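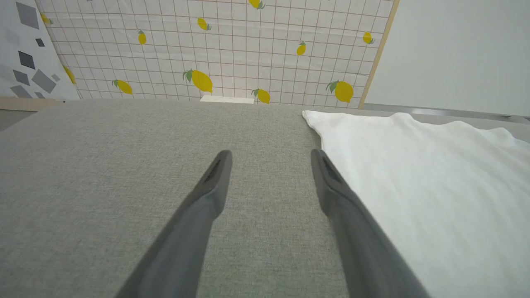
Sendine procedure

The Sendine procedure is a bench test for comparing robot grippers on cloth and other limp materials. It was drawn up by Khurram Kazmi at the Rakent laboratory and takes its name from the software that logs the trials. A gripper is scored on how often it lifts a single layer of fabric from a flat surface, how well it keeps hold of that layer during transport, and how far it disturbs whatever lies under or beside it. Cameras and arm controllers can be compared under the same rules if the gripper is left unchanged.

Background

Most early gripper tests at Rakent used rigid blocks and cylinders. Results from these parts predicted little about cloth, where a grasp can close fully and still come up with nothing, or with two layers in place of one. Closing force was also a poor guide. A finger that pressed harder often pushed a fold away from itself before the tips met.

Kazmi's first version of the procedure covered only flat towels. Garments were added in the second version, and stacked garments in the third, which is the version in general use. The third version also introduced the soft work surface, after it was found that a hard table favored grippers with thin, stiff tips.

Test station

The work surface is a table covered in gray fabric with a fine texture. Fabric gives slightly under a fingertip, so a gripper can press below the plane of the cloth without stalling the arm. It also raises the friction under the bottom layer, which keeps a garment from sliding as a whole when one edge is pulled.

Printed panels stand behind the table. One carries lemons on a ruled grid, and an adjoining one carries gray diamond shapes. The panels give the wrist camera a background with strong local features at several scales. A plain wall offers few features to track, and early runs without panels showed drift in the estimated camera position whenever the cloth filled most of the view.

Lighting is kept even. Deep shadows under the fingers had been read as cloth edges by one of the first segmentation models tried at the station.

Grippers

Two parallel-jaw types are used as references, and any new gripper is scored against both.

The Gidon has long tapered fingers with rounded ends. It reaches under a loose edge easily and leaves a wide opening between the tips, so the wrist camera keeps a clear view of the cloth until late in the approach. Its weak point is twist: a heavy garment held by one corner tends to rotate in the grasp.

The Chan has shorter fingers with a broad pad. It holds better in transport and scores lower on first contact. On knit fabric the pad often rides over the edge, and a second approach is needed.

Both types accept replaceable tips. Tips are changed after 2,000 closures or when visible wear reaches the contact face, whichever comes first. Comparing a new tip with a worn one is treated as an invalid run.

Cameras

The standard arrangement has one camera at the wrist and one at head height. The wrist camera is used for the final approach, the head camera for choosing the grasp point and for judging the result. A run in which the two disagree about the number of layers lifted is passed to a human scorer.

Head views suffer from occlusion by the arm itself. The lower arm therefore carries a black and white checkered pattern, which lets the software locate the link and mask it out before the garment outline is computed. The pattern is also used for a quick check of camera alignment at the start of each session. Where the check fails, the full calibration is repeated and earlier runs from that session are marked as doubtful.

Cable routing is recorded with the camera settings. A cable hanging in front of light cloth has a sharp, dark outline and can be mistaken for a seam or a gap between garments. The third version of the procedure allows a slack cable in view, on the grounds that a segmentation method unable to deal with one will not be useful outside the station.

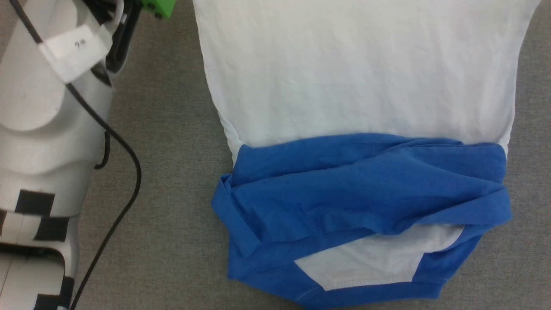
Stacked garments are the hardest class. A blue garment over a white T-shirt is a common pairing, as the color difference makes it simple to see which layer has been taken. Pairs of the same color are scored separately, and the two sets of results are never averaged. Where the lower garment shows through an opening in the upper one, a grasp point chosen on the exposed patch counts as an error even if the lift succeeds.

Scoring

A full comparison consists of 71 trials per gripper, divided among flat, folded and stacked items. Each trial receives one of four marks:

Clean – one layer lifted, neighboring cloth undisturbed.
Dragged – one layer lifted, neighboring cloth moved.
Multiple – more than one layer lifted.
Miss – nothing held at the end of the lift.

Only clean trials count toward the main score. Dragged trials are reported beside it, because some applications, such as emptying a hamper, tolerate them well. The time limit for a single trial is 13 seconds from the first downward motion of the arm.

Controllers

When controllers are compared, the gripper and both cameras stay fixed. Position control and force-limited control are the usual pair. Position control gives shorter trials but depends on an accurate table height. Force-limited control tolerates a surface that is slightly uneven and produces fewer misses on thin cloth, at the cost of a slower approach. Mixed schemes, in which the arm changes mode on contact, are permitted if the switching threshold is reported.

Limitations

The procedure has been criticized for its narrow choice of garments. Zippers, buttons and hoods are absent from the standard set, and wet cloth is excluded. The reference grippers both have two fingers, so suction and needle devices are difficult to place on the same scale. Kazmi has noted that the tip replacement rule was written for molded tips and is too strict for metal ones; a limit of 4,000 closures has been proposed for these and remains under review.

See also

Cloth folding by robot
Hand-eye calibration
Parallel-jaw gripper
Visual marker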